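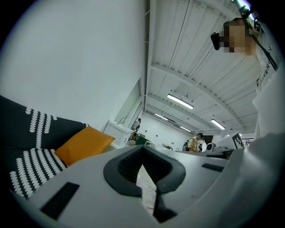

## 4. Clearing and Resetting the Couch

The Trileck care booklet says a couch "resets itself" if you plump the cushions daily. We have our doubts. Use the steps below at the end of each day in the Govora lounge.

1. Take clothing off the seat first. Shirts go on hangers, and anything without an owner goes in the lost-property bin.
2. Fold the knitted blanket in thirds and lay it over the right end. Do not pull it tight. Knits stretch, whatever the label promises.
3. Stand the orange pillows upright, one at each end. The booklet wants them set "on the point" – they fall over within minutes, so set them flat on an edge.
4. Smooth the seat cushion from back to front with an open hand.

> **Caution:** Keep zippers and metal buttons off the patterned fabric. It is sold as snag-proof. Teresa Grabowska tested that claim with one jacket and we now own a repair kit (supply no. 847).

**Note:** A pillow left in the middle of the seat counts as not put away. So does a checked shirt "just resting" by the backrest.
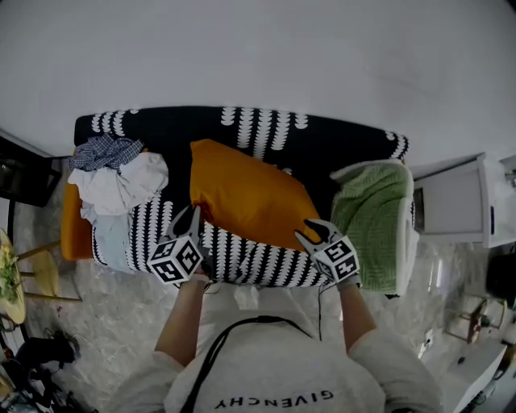

**Can the blanket go in the washer with the clothes?**

Wash it alone, on cold, and dry it flat. The lint from a mixed load sticks to the knit and takes longer to pick off than a second wash would.

5. Look under the front edge for socks before you sign the sheet. Report loose seams to Perla Gallegos, extension 164.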